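**Progress report to the Vinberg fund, 17 March 2026**
Prepared by Yatziri Zepeda, Nikcombe meal kitchen

## Containers

We have finished changing over from foil trays to reusable tubs. The grant paid for 700 of them, bought from Chávez at the price quoted in our application. The model we settled on is a clear plastic tub with a lime-green snap-on lid. The sides taper toward the base, so empties stack inside each other and take up less shelf space.

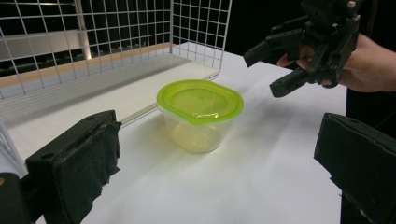
## Returns

Households at the Stakcombe site get their meals in the same tubs and hand them back at the next delivery. At the last check 107 were still out. We have written to those households and will not charge for losses this year. Lids go missing more often than tubs, and we have asked Chávez to price 58 spares.

The raised rim on the lid needs a brush when washing. We added this to the kitchen instructions.

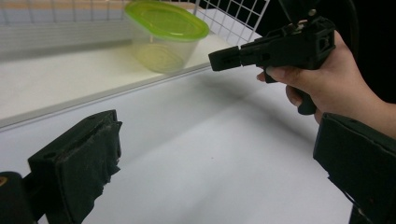 ## Still to do

- Order the spare lids once the price is in.
- Put up 2 more shelves in the dry store.
- Send final accounts in July.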